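From: Szu-yu Wei
To: public-art-maintenance list
Date: 18 Oct 2019
Subject: Re: Suspended works over stairwells: inspection access and fixings

Edileuza Fagundes wrote:

> We have taken on a hanging work at the Desberg library. It is made
> of 400 folded steel leaves on wires, over the main stair. The
> architect's file says "maintenance by others" and stops there.
> Two questions for the list. First, how often do people lower or
> climb up to works of this sort, as against looking at them from
> the landing with binoculars? Second, has anyone changed the
> end fixings on wires after installation, and did the artist
> have to agree to it? The original crimps are plain aluminium on
> stainless wire and I don't like the look of a few of them.
>
> Edileuza

Edileuza,

I can answer the first question from the Stillach piece and partly answer the second.

Stillach is a smaller job than yours: 35 glass rods on paired wires, hung from a steel grid over an open stair. The grid is fixed to the roof beams and does not move. We inspect from the landings twice a year and go up to the grid once every two years, with a tower scaffold on the half landing. The landing inspection takes one person a morning. The scaffold visit takes three days, of which most is putting up and taking down the tower, and the stair has to be shut throughout.

The landing inspection picks up rods that have turned or dropped, and dirt. It does not pick up anything useful about the top fixings. In September we went up for the second time and found 12 wires with broken strands at the point where they leave the crimp. None of these could be seen from below, even with a good lens, as the break is on the upper side of the bend and in the shadow of the grid. If your top fixings are of the same type I would not put any weight on a binocular survey. It is fine as a record of the lower ends.

The cause in our case was movement. The stair door opens on to the street and every time it opens the whole work swings a little. The wire bends at the same place each time. The rods near the door side had most of the damage and the far side had almost none. It would be worth knowing where your air comes from before you decide how often to go up. A heating grille directly below the piece would worry me more than a door. 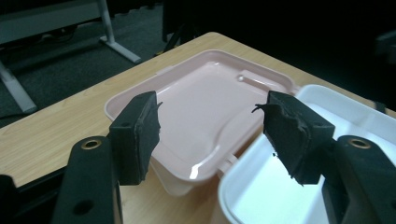 On the crimps, plain aluminium on stainless is a poor pairing anywhere damp, though in a heated library it may go on for a long time without trouble. Look for white powder at the mouth of the crimp. If there is none, I would be more concerned with how well they were pressed in the first place. Ours had been done with two different tools by two different people, and it showed. One set had a single narrow press mark and the other had two wide ones. All but one of the broken wires were in the first set. Saturnino Pacheco pulled some spare crimps of both kinds on the bench at Parport for us. The single-press ones slipped before the wire failed, and the double-press ones held until it did. It was a small test and I would not quote it in a report, but it was enough to settle what we did next.

We replaced the top end of every wire. The new fixing is a copper crimp, tin plated, on a solid thimble, with a small swivel above it so that the wire can move without bending at the crimp. Each wire was made up on the ground to its measured length. The lengths in the artist's drawings were no use for this, being the design lengths and not what was hung. Measure each wire under load before you cut anything, and label it at both ends. We lost a day through labelling at one end only.

As to agreement, our contract with the artist says that any change to "visible parts" needs consent in writing. The top fixings sit above the line of the grid and we took the view that they are not visible. The artist's studio took the view that they are, from the top landing. They were quite reasonable about it once we sent a sample, and asked only that the swivel be dull and not polished — a fair request, as the bright ones do catch the light. Consent took 19 days. I would write before you have a scaffold booked.

If your contract is silent on the point, ask Itziar Urquijo, who dealt with this at Korletey. As I understand it there was no contract there beyond the purchase order, and they ended up drawing up a short maintenance agreement after the fact. She may be willing to share the wording. I have a copy but it isn't mine to pass on.

Some smaller matters, in no order.

Fit a second line to anything heavy enough to hurt someone. With folded steel leaves this may not be practical for each one, but it can be done for each group if they hang from a common bar. You don't say whether they do.

Weigh a leaf. The weight in our file was out by a third, and the grid had been checked against the figure in the file.

Do not let the cleaners dust it with a pole. At Stillach this had gone on for some years before we learned of it.

Keep the old crimps, bagged and numbered. We have gone back to ours more than once.

Could you say what diameter the wire is, and whether it is seven-strand or something finer? The finer ropes put up with bending a good deal better, and it would change my answer on the interval. A close photograph of one of the crimps you are unhappy with would help too, with a rule beside it. Crescencio Pacheco has said he will look at it if you send it to the list. He knows presses and dies much better than I do and can usually tell from the marks which tool was used.

Regards,
Szu-yu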